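Specks on white laminate table that won't wipe off
Household help > Cleaning > Surfaces

Clellura
Posted in January, 4 replies hidden

Got a white laminate table in the back room, use it for everything, crafts, bills, kids' homework. Always been fine with a damp cloth. Now theres tiny dark specks on it and one darker mark over on the left side that I keep going back to. Washing up liquid did nothing. Tried a bit of cream cleaner on a corner and panicked that it went dull, so stopped.
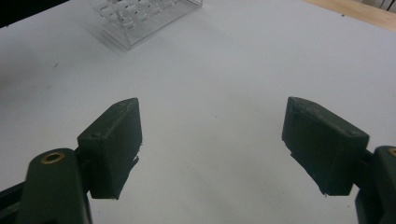 It's the smooth sort, pale grey-white, not textured. Had it 6 years. There's a wooden bench pushed up beside it so whatever I use can't be something that ruins wood if it drips. Is it dirt, or has the surface gone? Don't want to replace it, cost me 60 quid second hand and it fits the gap.

Ngaio Ormsby

Stop with the cream cleaner, it's gritty and you will dull it. Do it in this order –

Dry cloth first. Sounds daft but half of it may just be dust, and wetting dust smears it about.

Then run a fingernail over whatever's left. If you feel a bump it's something stuck on, glue or paint or similar. Plastic scraper held flat, an old bank card does. If you feel a dip, that's a chip and no cleaner will shift it.

If it's flat and still there, bicarb and water mixed to a paste, leave it 11 minutes (I set the oven timer, 10 is fine), wipe off, rinse, dry. Don't scrub. Ink usually comes up with surgical spirit on cotton wool but try it underneath first and put a towel over the bench, spirit can mark a varnish.

Chips you can fill with a laminate repair paste. White is never quite the same white so test it somewhere hidden.

Bitville

magic sponge. done mine in the kitchen loads of times

Ngaio Ormsby

Careful with those – they're a very fine abrasive, same problem as the cream. Ok once on one mark, lightly. Not the whole top every week or you end up with a matt patch that grabs dirt.

Clellura

Thanks both. Dry cloth tonight then, will try the bank card on the left one after tea adn report back.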